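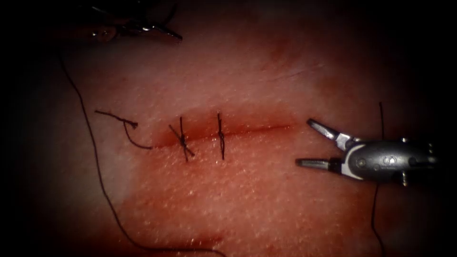
Figure 1. Two interrupted stitches in a practice pad, the left one with its cut tails splayed.

4.2 What my sewers call a stitch

I went into the Botura interviews thinking I knew what a stitch was. I had grown up with a needle tin on the windowsill and I'd already typed up 1529 slips from the older Moldovan word list, so I felt pretty well prepared (I wasn't!). The first person I sat down with was Floarea Crăciun, and within ten minutes she had used the same word for one pass of the needle, for a whole mended seam and for the little lump left at the end where you tie off. When I asked which of the three was the proper meaning she looked at me kindly and asked if I wanted more soup.

So this section is mostly me trying to sort out that one word. I'll call the three senses the pass, the run and the knot. Separating them on paper is easy enough, but people slide between them in the middle of a sentence, and my early coding sheets are a mess of arrows as a result.

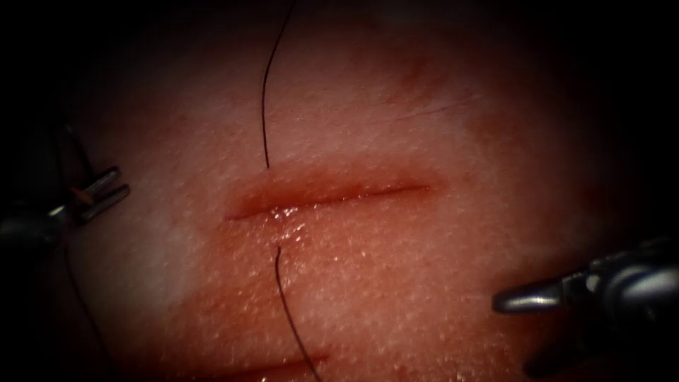 The pass sense is the commonest in my recordings, mainly when someone is teaching. Maricica Avram counts passes aloud for her granddaughter and drops the word altogether once the child has the rhythm, which played havoc with my transcripts. The run sense turns up in complaints: a coat "has lost its stitch", meaning the entire side has come open from armpit to hem. I never once heard that said of a single loop giving way. For a single loop you'd say it had yawned, and I'm very fond of that.

The knot sense took me longest to spot. I had been marking it down as a slip of the tongue, until Despina Preda went through my October transcripts and wrote "no, she means the knot" in the margin so many times that I had to start the coding again from scratch. The full set now stands at 2908 tokens. I'd hoped for 3000, but a good few belonged to a long story about a goat and I couldn't decide what any of them meant.
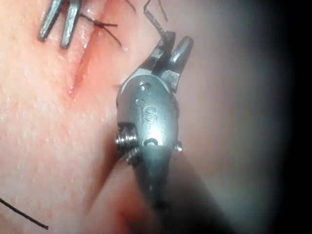
Age matters less than I expected. Trade matters a lot. Women who had sewn for the Flikex workshop kept the run sense for paid piecework and used the knot sense at home, and Bianca Grecu, who did both, would switch when she put her work glasses on. Delia Toma has suggested to me that the workshop forms fixed the habit, as the old pay sheets had a column for runs. I like that idea and I come back to it in section 5.
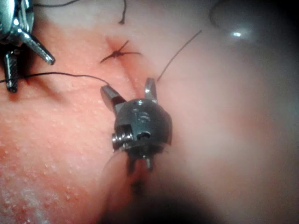 Colour words turned out to be tangled up with all this too. Several speakers have a separate verb for sewing in a thread that is meant to vanish into the cloth, and another for sewing in one that shows. Under the second verb Floarea puts tacking, quilting ties and anything a teacher does so that the back row can follow. The thin black thread stretched over a reddish surface would go there as well, dark line on a warm ground, easy to find again with the eye. The vanishing verb never combines with the knot sense in my data. Maricica found my test sentence for it so silly that she repeated it to her neighbour over the fence, and I have left that exchange in the appendix with both their permissions.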